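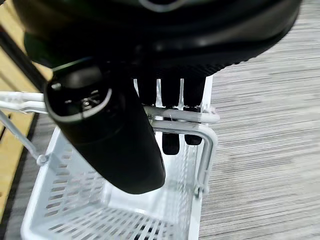
What should a school club buy once its robot can drive around but can't pick anything up? A gripper kit with rounded fingers, plus a few everyday things with handles to practice on.

June 2, 2026
By Obinna Etim

I help out with the after-school robotics club at Urnley, and we have had the Drutine hand kit since December, so I feel ready to say a few kind words about it (and one or two grumbles!). It cost us 147 dollars out of the bake sale money, and I'd spend it again.

The kids took to it right away. Our favorite drill is the basket lift – come down over a white plastic basket, find the handle, close, raise, and set it back on the carpet without a bump. A thin handle bar is much harder than a foam block, let me tell you, and we cheered like mad the first time the team got 2 lifts in a row.

Now the grumbles. The instruction booklet skips the wiring almost completely, and the little screws love to hide. Budget up to 40 minutes for the first build, and bring snacks.

Reader comments

robomom: We have the same kit at our club. Did you change the grip force setting, or leave it alone?

Obinna Etim: Left it alone for the first month, then turned it down a little for the handle drill.

tbaker: Thanks for the tip on the screws. Muffin tin, every time!

Related
Lacroix starter arm, reviewed
Stativstead club night: what we packed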